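Teleoperation session checklist, simulated cell, table task
Site: Drukwood training room
Form 2419, filled 7/17/18
Checked before operators record demonstrations for the Lodhi task set.

1. Scene and table
Table stands level on the floor: OK
Arm base fixed, no movement when the arm is jogged: OK
Loose items on the table: OK, only the knob box
Comment: I looked from the high view and from the side view. Please use both, from high the distance to the wood is difficult to judge.

2. Approach by remote control
Hand controller zeroed before the arm is released: OK
Speed limit set to low: OK
Stop key tested by the operator, 3 times: OK
Comment: On the second test the stop came later than I like. Still inside the limit, but check again next session.
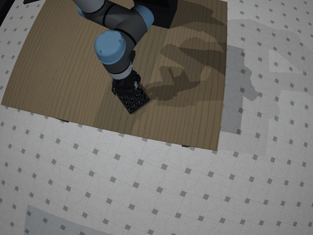

Item 2, high view. Gripper over the black tray.

Comment: The arm shadow on the wood is strong in this view. New operators take it for the gripper position. Tell them to watch the fingers.

3. Object to be handled
Box rests on the table before the demonstration starts: OK
Knobs upright and all present: OK
Fingers open and away from the box at start: OK
Comment: The start pose was corrected in May. Old recordings with the former pose should not be mixed with new ones. 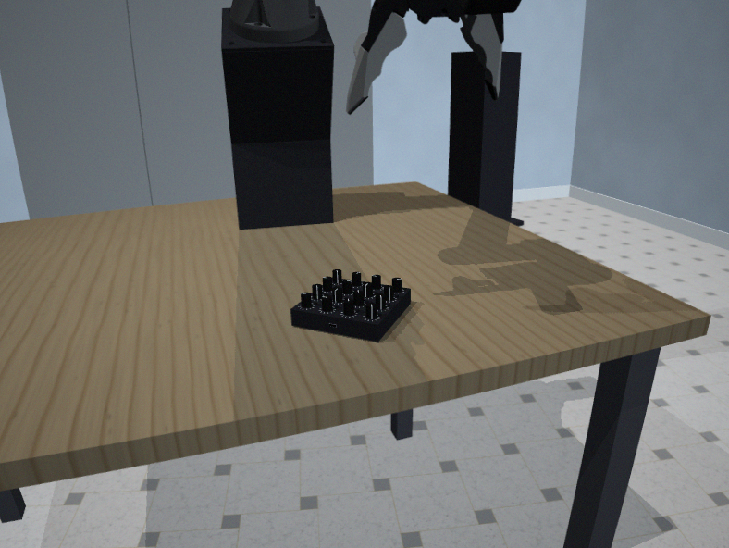 Checked and written by: the cell safety inspector, Flurkura

The gripper must begin well behind the box, with space on both sides. If the operator begins too near, the first part of the demonstration is too short and the Vuvar software rejects it. I ask that nobody changes the start pose without a note on this form.

4. Grasp and hold
Grip force at the lowest setting that holds: OK
Wrist view visible to the operator: OK
Panel held without contact to the table: NOT CHECKED, see comment
Comment: From the wrist view alone I could not decide this point. It needs the side view at the same moment.

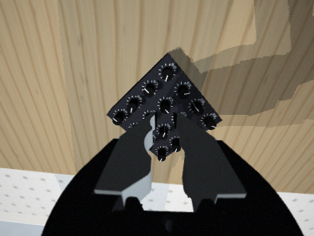 Item 4, wrist view. Panel tilted between the two fingers.

Comment: Some knobs are between the fingers in this hold. For a lifting demonstration I accept it. For a knob turning demonstration the operator must release and take the box again.

5. Open points
Repeat stop key test.
Repeat item 4 with two views.
Result: may be used for practice, recording after the open points are closed.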